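Zip Bags and Baskets: Sorting the Small Stuff

By Nouhaila Farouk
26 June 2021
Reading time: 3 min

We use cookies to remember your settings. Accept | Manage

Small parts get lost in drawers. A drawer hides what's at the bottom, and every time you open it things slide to the back. I moved most of mine into clear zip bags a few years ago, and the bags into baskets, and I haven't gone back.

Start with the bags. Buy two sizes, one for screws, adapters and spare feet for furniture, and a large one for manuals and flat things like felt sheets. I bought a box of 191 small ones from Vondby last December and still have more than half. The cheap ones split at the side seam if you overfill them, so stop at two-thirds full.

Put a card in every bag. Write what the thing is, what it belongs to, and when you bought it. Pencil is best. Marker on the outside of the bag rubs off after a month or two of handling, and stickers curl up at the corners. Slide the card in so it faces out — then you can read it without opening anything.

Press the air out before you close the bag. Lay it flat, run your hand from the bottom up to the seal, and close the last inch at the end. A bag full of air takes up twice the room.

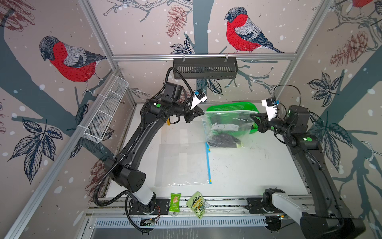

Baskets come next. An open plastic one is good on a table because you can drop a bag in with one hand. Pick a bright color for whatever you're still sorting and keep the plain ones for finished work. Stand the bags upright like file folders, cards to the front. If they flop over, the basket is too big.

If the table is small, use the wall. A rail with hooks will hold a light basket, and you can shift it along when you need the space. Wire mesh lets you see what's inside, but thin items such as pens and drill bits poke through the holes, so bag those first. Keep heavy things off hooks altogether. Gunvor Torvik wrote in to say she hangs hers at elbow height, which I tried and liked.

Work on a plain white or pale surface if you can. Dark screws and black plugs show up right away, and you'll find the washer you dropped.

Go through everything once a year. I threw out 14 bags last time, mostly chargers for phones we no longer own. Large bags can be washed in warm water and hung open over a wooden spoon to dry.

Next week: Reece Dawber on sharpening kitchen scissors.

Get our tips by email. Enter your address to sign up. You can unsubscribe at any time.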